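Drerbridge Craft Room Group
Minutes, July 29, 2009

Present: Manju Bhatia, Umesh Prajapati, Sarita Bhatt, Harish Pathak, and me (Savita Gautam) scribbling as fast as I could. We got going late because Umesh had the key and Umesh was parking.

Last minutes. Read out by me, and Sarita wants it noted that she did bring back the big scissors. Noted! Otherwise agreed.

Money. We have $641 in the account after paying for the new lamp. Harish thinks we should hold on to most of it until October, when the rent for the room comes up again. Manju would like $80 now for paper and glue. We went back and forth on this for longer than I'd like to admit and in the end everyone said yes to the 80.

Shelves. Umesh has measured the back wall again and got a different answer from last time (sorry Umesh, but you did). He'll do it once more with Harish holding the other end of the tape. No shelves get ordered before that.

Summer open house. We had 14 people sign up on the sheet by the door, which I think is lovely for a first try. Sarita is printing 700 flyers – I said that sounded like a lot, she said they're cheaper that way, and that was that. Manju will take a stack over to the Garkach library.

Work table. This was the big one. The top gets scratched and gluey, and we all have our own ideas about what to do. Manju wants it covered in something white all the time so small pieces don't get lost. Harish likes the table as it is and says covers slide around. I'm with Manju, mostly, though I do agree it has to lie flatter than it does now. We'll keep a white cover on until the next meeting and tape the corners down.

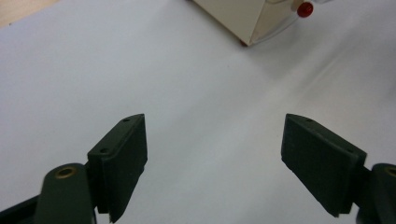

Work table, white covering, with the cream box and its red knob.

Small things left out on the table should go back on the shelf by the window at the end of the evening, please. That goes for all of us, me included.

Actions
Manju – paper and glue, flyers to Garkach
Umesh and Harish – measure the wall
Sarita – flyers
Me – tape, and type this up

Any other business. Harish asked if we could have the window open next time. Yes.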